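Workshop tips for the gripper club: picking up toys and putting them in the box

These notes come out of the Cirnon club's tidying project, in which students work a pair of hand-held grippers to clear toys from a floor into a cardboard box. They assume the grippers are assembled and the software is running.

Fingertip pads. Wipe both pads with a damp lint-free cloth before each session and let them dry. Plush fibers collect on the rubber and reduce grip on smooth plastic. Replace a pad when the edge lifts. Do not glue it back.

Pivot screws. Check for play by holding the body still and pushing each fingertip sideways. If the tip moves, tighten in eighth turns and test again. An overtightened pivot makes the finger close late, and the recorded finger position will not match the trigger.

Floor. Flatten the mat and leave it overnight if it has been rolled. Keep the box at least 70 cm from the nearest wall so that both wrists can turn freely. A printed mat helps tracking more than a plain one. Bare gloss tile is the worst surface we tested.

Light. Work with the window to one side. Tülin Yazıcı's group logged 216 pickups in August, and most of their lost tracking was in the late afternoon with the operator facing the glass.

Order of work. Take hard items first, then plush. Soft toys flatten in the box and hide the space left. Grip plush across the body, never by an ear or tail. Small bottles should be taken below the cap with the pads level. Toys lying on top of each other are lifted one at a time, topmost first.

Speed. Count two seconds from first contact to lift. Beginners close and lift in one motion, and the item swings.
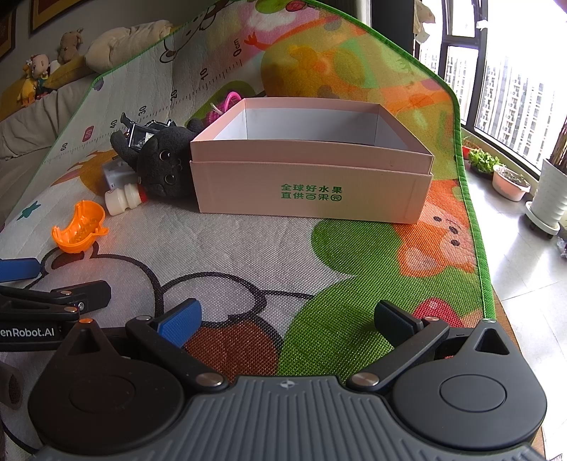 Can one student run both grippers?
After 11 practice runs, most can. Before that, assign one gripper per student and have one of them call the moves.

Storage. Leave the fingers open. Coil cables loosely and hang them.

Comments (3)

Erdal Ersoy
Eighth turns are too coarse on our set. We go by sixteenths.

Necati Ekinci
Does the 70 cm apply to the sofa side too? Our room is narrow.

Alcides Rivadeneyra
@Necati we manage with less on a low side. Walls are the problem, elbows hit them.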